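Inicio > Almacenaje > Cajas y bolsas > Arkby

Caja transparente Arkby con bolsas interiores

Referencia: Arkby 8
Disponibilidad: en existencias
Se vende por unidad o en lote para talleres, aulas y almacenes

La Arkby es una caja abierta de plástico transparente con borde rectangular, pensada para guardar a la vista objetos pequeños y ligeros que se usan a menudo. Se entrega con un paquete de 20 bolsas transparentes de la medida adecuada para forrar el interior. Se puede usar con bolsa o sin ella.

Es el modelo que más repiten nuestros clientes de la línea básica. El año pasado salieron del almacén más de 4.000 unidades, la mayoría para mesas de preparación de pedidos y para aulas de manualidades. No tiene tapa, asas ni divisiones. Quien necesite una caja cerrada debe mirar la serie Jenness, que comparte la base y se apila con esta.

Para qué se usa

Retales, cintas, espuma, piezas blandas de juego, muestras de tejido, recambios de poco peso. El contenido se reconoce desde fuera sin sacar la caja del estante, y en una mesa compartida ahorra bastantes etiquetas. Si se guardan piezas de colores muy distintos en la misma caja, conviene poner las oscuras debajo. Un azul marino sobre fondo claro se ve enseguida, pero dos prendas oscuras juntas se confunden. El naranja y el amarillo se localizan bien en cualquier posición, también a través de la bolsa.
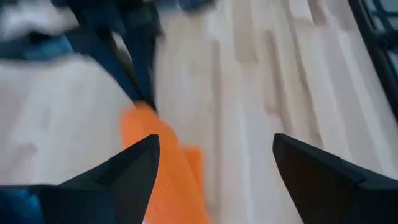
Naranja y azul marino muy oscuro: dos tonos fáciles de separar a simple vista.

No está indicada para líquidos a granel, herramientas con filo ni piezas metálicas pesadas. El plástico aguanta el uso diario, pero un golpe seco en una esquina puede abrir una grieta. Tampoco recomendamos dejarla al sol detrás de un cristal durante meses, ya que el material pierde transparencia.

Características

Capacidad: 8 litros
Material de la caja: plástico transparente
Borde: rectangular, con reborde exterior
Bolsas incluidas: 20, transparentes, sin impresión
Apilable vacía: sí
Apilable llena: solo con la tapa de la serie Jenness
Lavado: a mano, con agua templada y jabón neutro
Uso alimentario: no

Cómo colocar la bolsa

Abra la bolsa del todo y métala en la caja con la mano dentro, empujando hacia las esquinas. Doble lo que sobre por encima del borde, hacia fuera. No hace falta que quede tirante: si se estira demasiado, se sale en cuanto se apoya algo en el fondo. Las arrugas no molestan para el uso normal, aunque en las fotos de catálogo brillan y hay quien prefiere quitar la bolsa para hacerlas.

Para vaciarla, recoja primero los bordes y levante la bolsa con el contenido. Las piezas alargadas, como rollos de espuma o cilindros, suelen quedar tumbadas en el fondo y salen mejor si se inclina un poco la caja antes de tirar. Con piezas de tela es al revés – mejor sacar la caja de debajo.

La bolsa se puede reutilizar mientras no tenga cortes. El recambio se vende aparte, también en paquetes de 20, con el nombre Khamphan. Sirve igualmente para la serie Jenness. Las bolsas Khamphan antiguas, las de cierre de cordón, no valen para este modelo porque la boca es más estrecha que el borde.
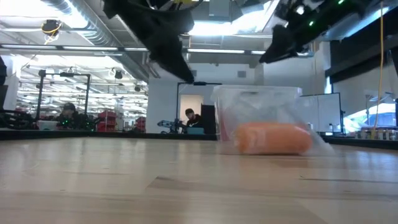 En cuanto al sitio, lo habitual es dejar la caja sobre la mesa de trabajo, a un lado, con el borde largo hacia la persona que la usa. En mesas de madera clara resulta cómodo poner debajo una alfombrilla fina si la caja se arrastra mucho, sobre todo cuando la superficie está barnizada. La base es lisa y no lleva tacos de goma. Se pueden pedir por separado en la sección de accesorios (cuatro tacos adhesivos por caja).

Con luz de techo fuerte el plástico hace reflejos y desde ciertos ángulos cuesta ver lo que hay dentro. Girar la caja un poco suele bastar. Para estanterías altas tenemos portaetiquetas que se enganchan al reborde y se quitan sin dejar marca.

Limpieza y conservación

Pase un paño suave húmedo y seque enseguida para evitar cercos. No use alcohol, acetona ni estropajo. El lavavajillas deforma el borde y la garantía no cubre ese daño. Si la caja va a pasar una temporada guardada, retire la bolsa para que no se quede pegada al fondo.

Garantía y devoluciones

La garantía es de 2 años contra defectos de fabricación. Quedan fuera las grietas por golpe y el desgaste de las bolsas. Las devoluciones se admiten con la caja limpia y el paquete de bolsas sin abrir. Los portes de vuelta corren por cuenta del cliente, salvo error nuestro en el envío.

Opiniones de clientes

Daranee Yimyam
La tengo en el taller de costura para las cintas y los retales pequeños. Cumple. Las bolsas son finas pero no se me ha roto ninguna. Echo en falta una tapa incluida, aunque fuera sencilla. Compré la primera en marzo y después pedí otras dos.

Flynn Stubbs
Bien de tamaño y bien de precio. La mía llegó con una marca en una esquina y Roltell me la cambió sin discutir. El reborde es cómodo para cogerla con una mano. Sin los tacos de goma resbala bastante en mi mesa.

Pedidos por lote

Los lotes se sirven en cajas de cartón, con las Arkby encajadas unas en otras y las bolsas aparte. Indique en el formulario si necesita factura con desglose por centro o entrega en horario de mañana. En Roltell contestamos a las solicitudes de presupuesto por correo y por orden de llegada.

También le puede interesar

Caja con tapa Jenness
Bolsas de recambio Khamphan, paquete de 20
Portaetiquetas para reborde
Tacos adhesivos de goma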